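Chapter 5
Before the Fingers Close: From Wrist Views to Motion Plans

Most books on robot software begin with the grasp, and I can see why. A grasp is satisfying. Something was on the table and now it is in the air, and everyone in the lab looks up from their lunch. But if you add up the time a program spends on a simple kitchen job, you will find that the closing of the fingers is a tiny slice of it, and that the long stretch before it is where most of the code lives and where most of the bugs live too. So we are going to spend this whole chapter in that stretch, with the fingers open, and I promise it is roomier than it sounds.

By the time you reach the exercises you should be able to write a small state machine for the approach, decide when a view is good enough to plan from, and explain to a patient friend why "nothing found" and "nothing there" have to be two separate answers in your code.

5.1 A running task

We will use one job all the way through, because I have always found it easier to learn five ideas on one problem than one idea on five problems. The job is called Craddock in the course files (the name comes from an old lab folder and has stuck), and it goes like this: look over a table, find a dish rack, work out where its slots run, and plan a path that brings a plate down into one of them. The demonstrations were recorded with a hand-held gripper, so the views you train on come from very close to the fingers and move whenever the hand moves.

Now, a person glancing at a rack knows at once what it is, even from a corner of it. Your program has to get there by steps. It needs the edges of the tray to get a heading, it needs the tines to get the spacing, and it needs to know how much free table it has in front for the fingers to travel over. It will often have to do this with part of the rack out of view.
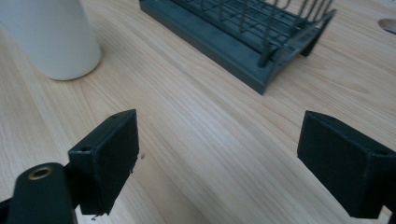

5.2 The approach as a state machine

The simplest planner that works at all has four states, which we will call SEARCH, ALIGN, DESCEND and HOLD. In SEARCH the program asks only whether any part of the rack is in view. In ALIGN it fits a heading to the tray and turns the wrist to match. DESCEND you can guess. HOLD is the polite one -- it stops everything and waits until the estimate settles down.

Beginners tend to leave HOLD out, and I did too for an embarrassingly long time. My first version of the approach code, which we called Sadonik, jumped straight from ALIGN to DESCEND whenever a single view scored well. In a run of 115 trials it started down too early in 31 of them, nearly always on the strength of one lucky fit. Adding a rule that 5 views in a row must agree cost us a little time on each approach and cleared up most of the trouble. You will build the same rule in Exercise 5.2, and you are welcome to pick a different number, so long as you can say what you are trading away.

5.3 Views with very little in them

Sooner or later the wrist tips, the rack leaves the view, and the program is handed a stretch of table. It is tempting to throw such views out of the training set. Please keep them! A detector that has never met plain wood will go hunting for tines in it, and wavy grain running in long bands can look a good deal like a row of thin wires to a filter that only cares about lines. Shadows will fool it as well, though soft ones less than sharp ones.

What the planner should do with such a view is modest. It keeps its last good estimate of the rack, lets the confidence in that estimate fade a bit with each step, and drops back to SEARCH when the confidence gets too low. The fingers themselves should be masked before any line fitting is done, since their straight dark edges are the strongest lines around and will win every vote if you let them.
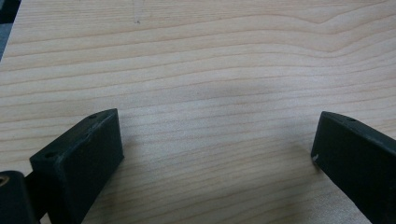
Wyn Landeg would put the mask later in the pipeline than I do, and wrote in the margin of an early draft: "Students will mask too much. Let them fit the lines first, fingers and all, and then throw away any line that stays put while the wrist moves. They learn more that way, and the mask can't go stale when somebody swaps the fingertips."

It is a fair point, and Exercise 5.4 lets you try it both ways. Landeg's method needs a moving wrist and a short memory of earlier views. Mine works from one view but has to be redrawn by hand whenever the hardware changes, or when the gripper opens wider than the mask allows for. If you are using the Druline toolkit, both are already there as options, and you only need to change one line in the settings file. Readers who are writing their own code should begin with the fixed mask and come back to the other after Section 5.6, where we set up the buffer of past views.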